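Castellanos Trailers & Towing: Frequently Asked Questions

Got a question about towing, hitches or hiring one of our trailers? You're in good company, we get them all day long and we love them!
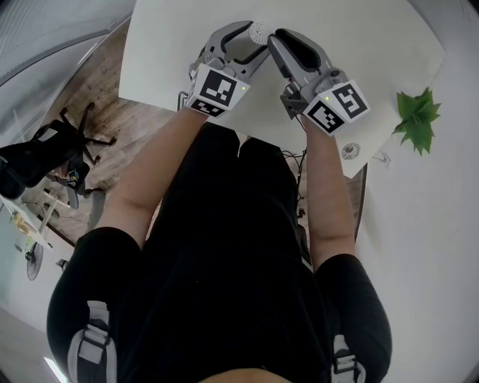
Hands at work across a white table.

Do I need a special licence to tow one of your trailers?

For our box and cage trailers, a regular car licence is usually all you need. The car transporter is a different story, so check the rules in your state before you book (and bring your licence along when you pick up, we'll need to see it).

How do I know what my car can tow?

Have a look in your owner's manual, where you'll find a braked and an unbraked figure. Your towbar has its own rating too, normally on a plate riveted to the bar, and you go by whichever is lowest. If the plate has worn away or been painted over, swing by and Nives Marino at the front counter will help you track down the numbers. She has a real knack for it!

What's the difference between the Flundimov and the Stisteck?

Great question, and we could talk about this one until closing time. The Flundimov is our open box trailer, low to the ground and brilliant for garden waste, mulch and a trip to the tip. The Stisteck is fully enclosed with a lockable rear door, so it's the one you want for moving house or hauling band gear in the rain. The Flundimov carries up to 512 kg of load. Please weigh up wet soil carefully, it gets heavy faster than you'd think.

Is there a bond?

Yes, $300 on every hire. It goes back onto the same card once the trailer is home and we've looked it over.

What time can I pick up?

Gates open at 8 am. If you're after an early start, ask us about collecting the evening before.

My car has a flat seven-pin plug. Will it fit?

Sure will! All our trailers are wired for flat seven-pin, and we lend out adaptors for round plugs at no charge. Just pop the adaptor back in the toolbox when you return.

Can you fit a towbar to my car?

We'd be delighted. Most fittings take a morning, though newer cars with parking sensors and lane assist can need a wiring module, and that adds 2 hours. Send us your rego and we'll quote it properly.

Do you sell the Goltider hitch lock?

We do, and it's the same one we use on our own yard trailers. It comes with a pair of keys. Stock ran out in February but the shelf is full again.

Can I tow interstate?

Absolutely, road trips are what these things are for! Let us know where you're heading when you book so we can note it on the agreement, and check the tyre pressures before each long day of driving.

What if I get a flat?

Every hire trailer has a spare and a wheel brace. Ring the number on the drawbar sticker if you get stuck and we'll talk you through it.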